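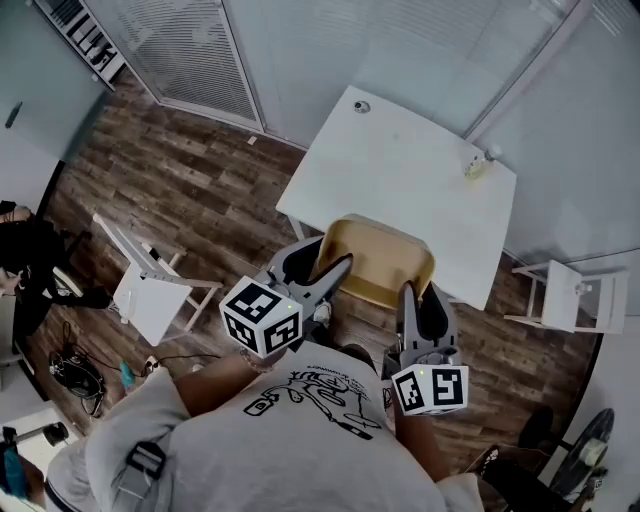 Chapter 5
Trays, Tables and the Myth of the Clear Surface

Most housekeeping manuals claim that a tray saves work. Does it? A tray moves clutter in one trip, but it also gives clutter a place to stay. Davby's survey of 38 homes praised trays warmly — and never asked what was left on them by evening. Read this chapter with that gap in mind, and test each claim on a table you use.

© Flalteck Press | Contact | Back to top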